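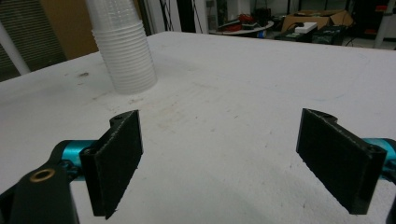

Can a Machine Clear Up After Lunch Yet? Dikthorpe's Home Chores Report Says Sometimes

DIKTHORPE, September. I've been asked the same thing at every open house since I started writing these releases: when can I buy one that does the dishes? So this year we gave the question a report of its own. It's called the Pronham Report, it comes out Monday, and it's free to anyone who wants it.

The short answer is that you can't buy one, or at least I wouldn't. The longer answer has 224 trials in it, and I think it's a lot more fun than the short one.

We picked 4 chores, two from the kitchen and two from a shop stockroom: stacking plastic cups, wiping a counter, folding a hand towel and putting boxes back on a low shelf. Our partner Dimine chose the stockroom jobs and was pretty stubborn about keeping them boring (good for them). Each trial started with the things laid out a little differently, and a run only passed if the whole chore got done with no human help. A cup left on its side at the end? Fail. Towel folded but hanging off the table? Also a fail, and yes, there was some arguing over that one.

Out of those 224 trials, 101 passed. When I first saw the number I was thrilled, and then I read the breakdown and calmed down a bit. Boxes did well. Counters did fine as long as you weren't fussy about corners. Towels were a mess. Cups landed somewhere in between, and they're the part I keep bringing up at dinner, much to my family's regret.

You'd think a cup is easy! It's light, it's round, it only has one job. But a thin plastic cup gives when you squeeze it, it rolls, and if it's see-through the software has a hard time telling where it ends and the table begins.
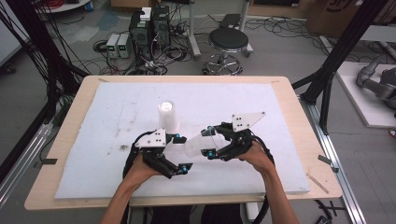

A cup that's standing up is one problem and a cup lying on its side is a different one, and the same program has to handle both without being told which it's looking at. People do this half asleep. I did it this morning while talking on the phone, and I couldn't tell you which hand I used.

Shop floors are further along than kitchens, and the report spends a whole chapter on that. A stockroom can be set up to suit the machine. My kitchen can't, or I'm not willing to let it be, and I suspect most people feel the same way. The Tsai method, our in-house way of scoring each run, also takes points off for slowness, and that hurt the household chores badly. Even on good runs, 2 of the 4 chores took longer than it would have taken me to do them and complain about them.

So where does that leave the person at the open house? If you run a small store, read the chapter on boxes and then come talk to us. If you want help at home, hang on to your dish towel for now. We'll run the same chores again next year, same rules, same pass mark, and publish whatever we get, towels included.

The Pronham Report will be available from the Dikthorpe front desk and on our website starting Monday morning. Reporters who'd like an early copy, or the full trial sheets, can write to the Dikthorpe press office. I answer that inbox myself, usually before lunch.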